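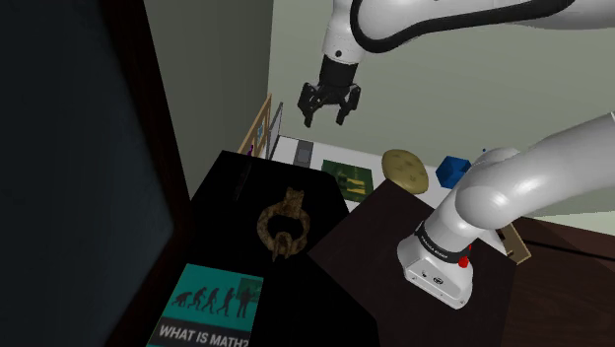
# Chapter 3: Keeping Paper Records

Most offices that say they have gone paperless still have a room full of paper. Deeds, signed contracts, old payroll ledgers and bound minutes are often kept for decades after the people who wrote them have left. Somebody has to decide what stays, where it goes, and how a clerk will find it on a Thursday afternoon when a caller is waiting on the line.

Chapter 2 dealt with how records are created and named. The present chapter follows them into storage. It covers sorting, shelving, retrieval and disposal, in that order. Digital storage is left for Chapter 5, although the two overlap in places and cross-references are given where they do.

## Before you read

You should already be comfortable with these terms from Chapter 2:

- record series
- file code
- retention period
- copy of record

If "copy of record" is still unclear, go back and reread the section on duplicates. A good deal of what follows depends on knowing which of several copies is the one that counts.

## Opening case: the Prenstead office

The town office at Prenstead kept its property records in bound volumes until it moved to loose sheets in folders. When Aslı Kocabaş took over the records room, she found 517 volumes and no complete list of them. Some were shelved by year, some by street, and one long run had been arranged by the size of the binding. Two earlier clerks had each started an index and each had used a different numbering system.

Kocabaş did not begin by moving anything. She spent the first weeks writing a shelf list, which is a plain record of what stands where, in the order it stands. Only when the list was finished did she propose a new arrangement. The move took place in November, when requests from the public were at their lowest, and was carried out one bay at a time so that the room could stay open.

The new arrangement put the volumes in a single sequence by year, with street names handled by a separate card index. Requests that had taken most of a morning could be answered in around 14 minutes. The old shelf list was kept. It is still used when a letter or a court paper cites a volume by its former location.

We will return to Prenstead several times. As you read, note which of its problems came from the way the records were made and which came from the way they were stored.
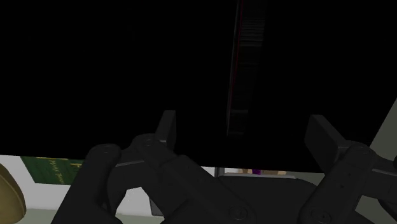
Department of Office and Records Administration

## 3.1 Bound volumes and loose files

Paper records come in two basic forms. A bound volume holds its pages in a fixed order. Pages are hard to lose and hard to add, so the form suits records made in sequence, such as minutes and registers. A loose file can grow, shrink and be rearranged. It suits records that gather around a person, a property or a case.

Each form has its own storage needs. Volumes of ordinary size should stand upright, supported on both sides, with enough room that a hand can grip the spine at the middle. Pulling a book out by the top of the spine will tear it sooner or later. Very large or heavy volumes are laid flat, no more than three to a stack.

Loose files need a folder, a label and a container. The label goes on the folder and not only on the box, as boxes get swapped during moves. Metal clips should be removed from anything meant for long-term storage.

### Exercise 3.1

1. Choose a shelf of books or binders at home or at work and write a shelf list for it.
2. Decide whether the present order would make sense to a stranger. Write two or three sentences explaining your answer.
3. Propose one other order and say what it would make harder to find.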